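Section 5. Turntable, Door and Latches
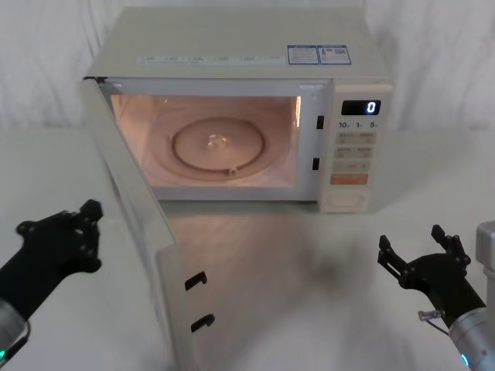
Page 9

5.1 Before you start

Place the oven on a flat, level surface. Open the door fully so that the turntable can be reached without touching the latch hooks. The cavity lamp lights the chamber.

CAUTION – Let the plate and the cavity floor cool after cooking. The plate holds heat longer than the walls do.

5.2 Removing the turntable

1. Press Stop/Cancel and check that the display shows 0.
2. Hold the plate by its rim on both sides.
3. Lift it straight up until it clears the center coupler.
4. Set the plate down on a folded towel.
5. Unplug the oven before wiping the cavity floor.

NOTE – Do not turn the coupler by hand. It is driven from below and forcing it can strip the shaft.

5.3 Cleaning

1. Wash the plate in warm water with dish soap. Dry it completely.
2. Wipe the cavity floor and side walls with a damp cloth.
3. Wipe the inner face of the door from top to bottom. Go around the two black latch hooks, not over them.
4. Clean the cabinet frame around the two latch slots with a dry cloth only. No liquid may enter the slots.

Do not use steel wool, oven spray or scouring powder. Grease that does not come off with soap can be softened by heating a cup of water for five minutes with the turntable installed.

5.4 Refitting the turntable

1. Lower the plate onto the center coupler.
2. Turn it slightly in either direction until it drops into place.
3. Check that the rim does not touch the walls at any point.
4. Plug in the oven and close the door.

CAUTION – Never run the oven empty or with the plate removed.

5.5 Checking the door

Close the door slowly. Both hooks must enter their slots at the same time. If the upper hook catches first, the door may have dropped at the hinge. Stop using the oven and quote fault code 483 when you contact Jernmont service.

Do not hang towels on the open door or rest dishes on it. Do not remove the stickers from the top of the cabinet.

Replacement turntables are ordered as part 1231. Plates from the older Valport series do not fit this coupler.

Section revised by Araceli Soler, October

Shares 9 | Comments 5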